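Ticket 1303, cell 5, simulated two-arm unit
Status: reopened 30th March

Ticket was closed as "door task fixed, collision margins updated". I don't buy it. I reran the door approach with the Tovetti margins loaded and stopped it once both arms were out. Left gripper is on the bottom corner of the dark door. Right gripper is up against the front of the wardrobe, and the wardrobe is leaning. No contact fault in the log at step 247.

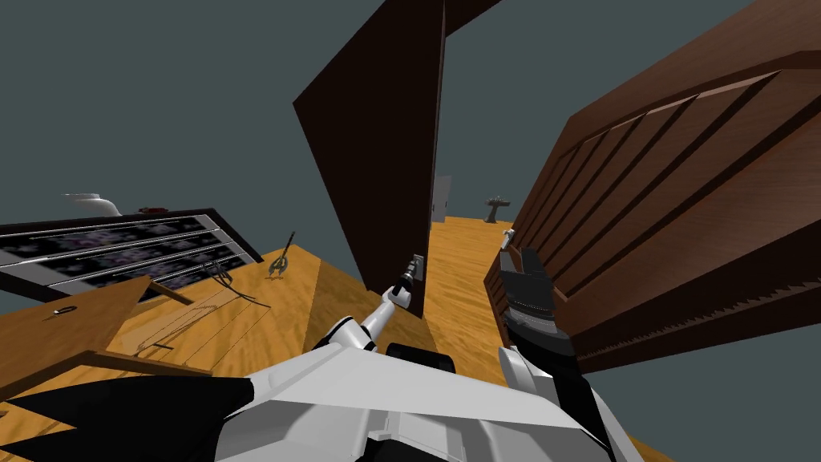 Bošković wrote back that the margin file only covers the arms, so the right gripper is still using the old Mudix shape and somebody should check that before blaming the planner.

Maybe. The old shape flagged contact fine last June. I'll swap it for the new one tonight and do 11 runs on the same seed. Please leave the ticket open until I've posted the logs.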